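Spring Cleaning, One Drawer at a Time

Every April I get a bug about the spare room, and this year it bit hard. 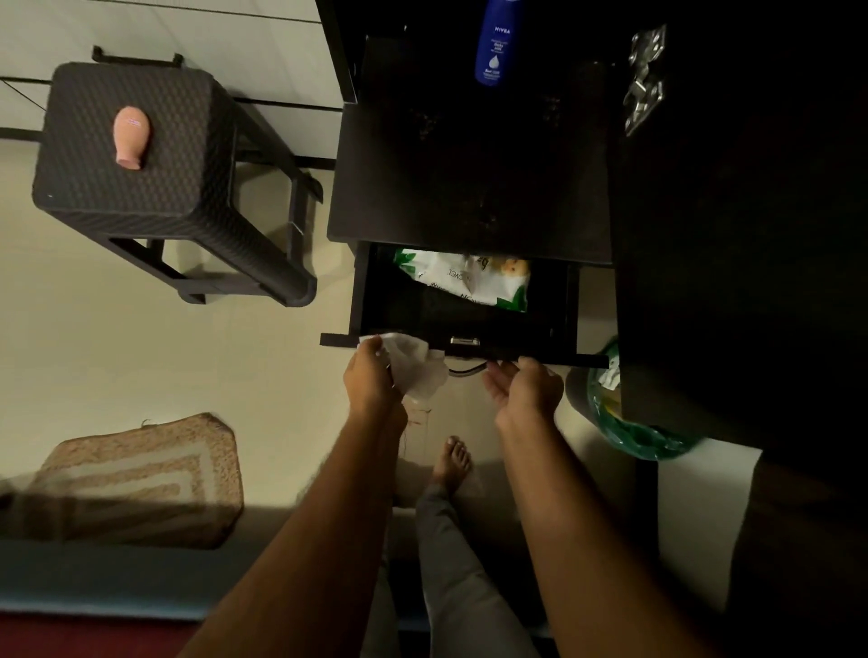
My sister-in-law is coming from Premport for a long stay in May and I had let that room slide since, oh, the holidays. So I made a deal with myself. I'd do 30 minutes every morning before work, with the radio on and my phone in the kitchen, and I'd stop when the timer went off even if I was halfway through something. (I cheated twice. Once was the closet, and you don't stop halfway through a closet!)

The reason I'm writing about it in the newsletter is that a bunch of you asked at the potluck how the timer thing works, and I did a lousy job explaining it over the noise. You pick one small spot the night before. I wrote mine on a sticky note and put it on the coffee maker: "windowsill," "under the bed," "that basket." Then in the morning there's no deciding to do, you just go. Furniture gets a wipe inside and out while you're at it, and dust goes before the floor, always, or you'll be vacuuming twice. I learned that one the long way.

Irena Chmielewska on Mulder Street lent me her carpet machine for the rug, and I can't thank her enough – the water came out looking like gravy. She won't take anything for it, so I brought her rhubarb. If you borrow it after me, please empty the tank before you put it back in her garage, and keep the little brush attachment with it, as it has already gone missing once and turned up in somebody's trunk.

Now, the stuff. I ended up with four bags for the thrift store and one box of things I couldn't make up my mind about, mostly books and a set of curtains that fit no window I have ever owned. The box is taped shut with the month on it. If I haven't gone looking for anything in 90 days, out it goes, and I've asked my husband to hold me to it. He has a box of his own in the garage, dated three years ago, so we'll see who holds who to what.

The thrift store in Skornirton takes drop-offs until 4 in the afternoon and has plenty of room right now for linens and kitchen things. They are not taking mattresses or big TVs, so call first if you've got furniture. They'll give you a receipt if you ask for it.

I still have the baseboards to do, and a lamp to find. I want a plain one with a pull chain, nothing fancy, and all the ones I see cost more than I paid for the bed. If you've got one sitting in your attic, call me – I have rhubarb left to trade, and lots of it.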